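Arnard to Decide in September Whether to Buy Second Pouring Arm

Arnard, the catering supplier, has put off a decision on a second drink-pouring robot arm until September, when its equipment budget for the coming year is set. The company has been using one arm at its test bench since the spring and wants more figures on cups, cleaning and spare parts before it commits.

Ottilie Fuchs, who handles equipment purchasing at Arnard, said the delay was about money and did not reflect any trouble with the arm.

"We could sign for it now," she said. "But we would be guessing at what it costs to keep one running for a year, and I don't want to guess twice."

The first arm was leased through Plido, a rental firm that also supplies the company's dishwashers. The lease is $1,725 a month and covers the arm, the gripper, the controller and one service visit per quarter. It does not cover finger plates, padding or cables, which Arnard buys as it needs them. Those items were left out of the original budget request and have been paid for so far out of the general maintenance line.

Fuchs said that will change. The new request will have its own line for wear parts, set at $300 a month to start with and reviewed after two quarters.

The arm is being tried on the kind of pouring that takes up staff time at conference breakfasts, mostly orange juice from plastic bottles into tall plastic cups.

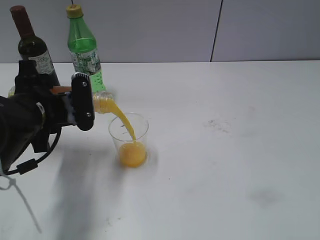 Arnard serves up to 600 people at its larger morning events, and juice has to be out before the doors open. At present two people are assigned to it. The company does not plan to cut those positions. Under the current proposal they would move to the hot food line, where Arnard has been paying for temporary help.

The savings on temporary help are the main argument for the purchase. They are also the hardest part to pin down, since bookings for the fall are not complete and the number of large events changes from year to year. The finance office has asked for a low estimate and a high one, and both will be attached to the request.

Two options are on the table. The first is to extend the Plido lease to a second arm on the same terms. The second is to buy an arm outright from Brilix, which has sent a written quote for the hardware and a separate one for installation and training. Brilix has also offered to take over service on the leased arm if Arnard goes with the purchase, though Plido would have to agree to that under the present contract.

Fuchs said the purchase would probably come out cheaper if the arm stays in use for more than three years. The lease is easier to get out of. She has asked both firms to hold their prices through the end of September, and Plido has agreed to do so. Brilix had not replied when this item was written.

The request will also include a number of smaller items that did not appear in the first round. Among them are a heavier table, a lockable cart for moving the controller between rooms, a second set of finger plates sized for narrower bottles, and cable covers for any location where guests or servers walk past. The table is the largest of these. Arnard has priced two models and has not chosen between them.

Cups are another open question. The company buys its clear plastic cups by the case from whichever supplier is cheapest that month, and the height and rim size are not always the same. A person pouring juice adjusts without thinking about it. With the arm, a change of cup means someone has to check the settings and run a few test pours, which takes around 10 minutes each time. Fuchs would like to settle on one cup for the full year and has asked the purchasing office to find out what a fixed contract would cost.

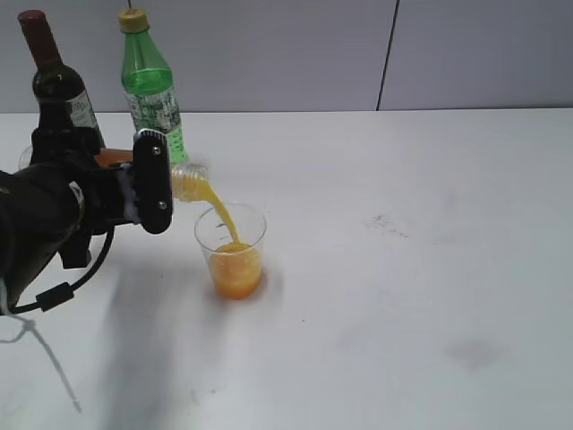 Page last changed: 4th July

Bottles have been less of a concern. Arnard already buys its juice from a single source, and the bottle has not changed since the trial began. Soda and wine are not part of the plan. Carbonated drinks would need a slower pour and more testing, and wine at Arnard events is served at the table by staff. Fuchs said she did not expect either to be added to the request this year.

Cleaning time will be counted for the first time this summer. The staff at the test bench have been asked to write down how long it takes to wipe down the gripper and the table at the end of each session, and how often the padding is replaced. The forms go to the purchasing office every two weeks. Until now that time has been logged as general cleanup, and there is no way to separate it out from the older records.

The insurance side is mostly settled. Arnard's carrier has said that a second arm can be added to the existing equipment policy, provided that it is not used in a guest area without a barrier. The barrier is not in the budget. If the arm stays in the prep room, as the current plan has it, none will be needed.

Software is a smaller cost. The arm is run with Ok, a scheduling program that Arnard was already using for its ovens, and the license covers additional machines at the same site. A second site would need its own license. Fuchs said there was some interest in placing an arm at the company's other kitchen, but the electrical work there would have to come first and no one has priced it.

Department heads have until the end of August to send in their numbers. The full equipment request goes to management in the second week of September, with the pouring arm listed together with two replacement ovens and a walk-in cooler repair. If money is short, the cooler comes first.

Should the second arm be approved, delivery would take six to eight weeks with either firm, according to Fuchs. That would put it in the prep room in time for part of the holiday season. The lease on the first arm runs through the end of the year and can be renewed month to month after that.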